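Packing a tote bag so that you can find things in it

I have carried a plain canvas tote to work since March. Before that I used a Hourani backpack with 15 pockets, most of which held receipts. The tote has one compartment, no lining and no closure. It weighs 227 grams on the kitchen scale, less than a third of the backpack, and that was the main argument for switching.

The drawback is well known to anyone who owns one. Everything goes to the bottom. Keys go under the notebook, the card case goes under the keys, and the charging cable wraps itself around all of it. With a soft bag there is no fixed floor either, so the bottom moves depending on how you set the bag down.

My current method uses small pouches, and I have settled on 3 of them. One is for cards and cash, one for cables, one for whatever would leak or crumble. I tried a rigid insert from Jumano first. It kept its shape well but added weight, and the bag no longer folded flat, so it went back.

Notes on pouches:

Color matters more than size. The inside of an undyed bag is light, and a dark pouch is easy to pick out against it. I had a tan one for two weeks and kept missing it.

A tab helps. Any bit of webbing or label sticking out of the seam gives you something to pinch, and you can pull the pouch up without getting your whole hand around it. The cheap Ustico pouches have a tab on one short side. The better made Hoketden one has none, and I ended up sewing a loop onto it.

Flat pouches should go in vertically, along the side of the bag. Laid flat they act as a lid for everything underneath.

Loading order is the other half. An empty canvas tote does not stay open by itself. It slumps, the folds close over the opening, and the first item tends to land on top of the cloth instead of inside. I hold one edge of the opening up with the left hand and load with the right. Heavy things go first – in my case a water bottle and a book – and once those are in, the fabric has something to lean on. Pouches come after that, and straps and cables last.

Unpacking gets done on Saturday. I turn the bag out completely, shake it over the sink and start again. Loose straps are the usual find. I no longer know what half of them were attached to.

As for washing, cold water and air drying. Mine came out of a warm wash noticeably shorter, and the handles have been slightly uneven ever since. Ironing brought back some of the width but none of the height. The creases I leave alone, as they return within a day.

I still have not found a good place for the umbrella. Standing upright it tips the bag over, and lying down it takes up the full width. For now it stays in the desk drawer at work.
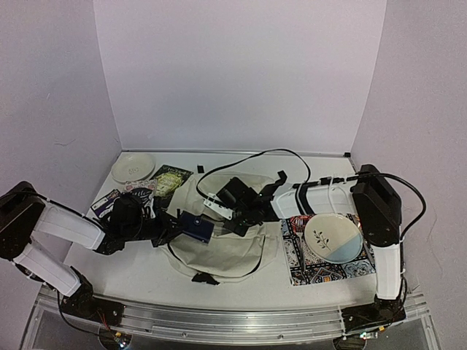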